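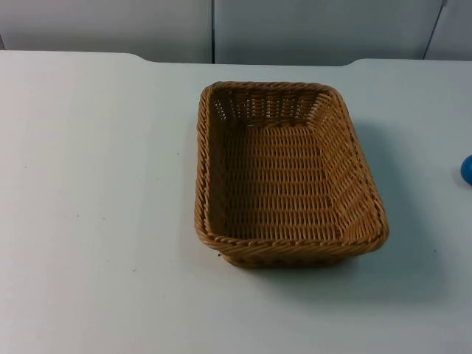
Leave the basket empty

Search this site Enter keywords Go

Short one this month, half the house is in boxes and the kettle's in one of them.

I want to argue for the empty basket. One empty basket, in a spot you walk past, with nothing in it and no plan for it. My sister thinks this is a mental health issue. My sister owns 3 label makers.

Background. I bought a wicker tray basket from Vaten, the big homewares barn out past the tip, $89 for a set of 2. Too much. One went straight under the hall mirror and by tea time it had keys, a dead torch, a Medicare letter, sunnies with one arm, a tube of Jedavau hand cream that belongs to who knows. So that one's gone. That one is a drawer now, a drawer with no front on it.

The other I put on the white table and told everyone hands off.

What happened was we started using it. Properly. Mail goes in, gets read, comes out. Lemons from over the fence, in on the weekend, gone by midweek. Somebody's half-done jigsaw edge pieces for one night. Then back to nothing. The full one in the hall hasn't helped anyone find a single key in the meantime, you have to tip it out on the floor and swear.

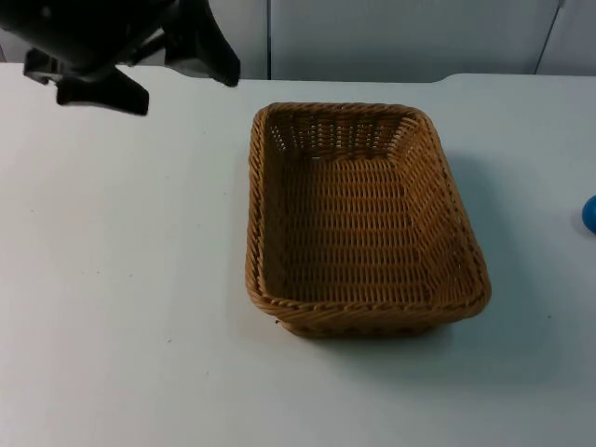
The second of the pair, on the white table, still empty

Storage people don't like this. Storage people want every container to have a job. I read a whole booklet from Pelkonen (they do the shelving, the one with the pegs) and every basket in it was stuffed. Rolled towels. Rolled magazines, who rolls magazines. Six candles that will never be lit. The message being that a basket is finished when it's full, and then presumably you buy another basket. Well yes. They sell baskets.

A basket is for carrying. My nan had one for pegs, one for eggs, and the egg one sat empty on the step most of the day becuase that's how eggs work. She'd have thought a basket of decorative balls was a sign someone had died and the family hadn't been round yet.

And shape matters, quickly, while I'm here. Shallow. Sides that lean out a bit. If it's shallow you see straight away that there's junk in it and you feel bad, and feeling bad is doing most of the work in my house. Deep baskets are for people with better character than me. I've had a deep one with a lid. Found a school jumper in it two sizes after it stopped fitting.

Also wicker gets dirty. Crumbs go in the gaps and stay. You can't get at a corner with a cloth when there's a stack of catalogues sitting on it, so you don't, and then one day there's a smell. Empty, you turn it over and bang it on the back step. Done. I did try the Truvura dusting brush and it was fine, a pastry brush is the same thing for less.

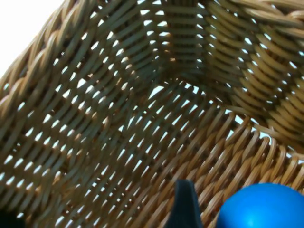
Down in the corner, light coming through the weave

I'll give the other side one paragraph. Small places. If you're in a one-bed flat you can't have a thing sitting there doing nothing, I know, I've lived in one, the ironing board was behind the shower curtain. Fair enough. But I'd still say clear out one you've already got before you go and buy the next. Doesn't have to be nice. An ice cream tub would do it.

The rest of you have room. Pick one, tip it out, bin the dead batteries, put it back where it was and leave it alone. The first week is hard, people keep trying to put thier wallet in it. Hold firm.

Hall one is next on my list. Has been since July.

1,632 views

Comments

Carleen Bolger
Disagree about the lid. Cats. Anything without a lid in this house has a cat in it by lunch, so it's never empty no matter what I do.

Lorna Tennant
Tried it with the bread basket, lasted till my husband got home. Also what did you do with the sunnies?

mick_t
$89 for two baskets???

Carleen Bolger
@mick_t she did say too much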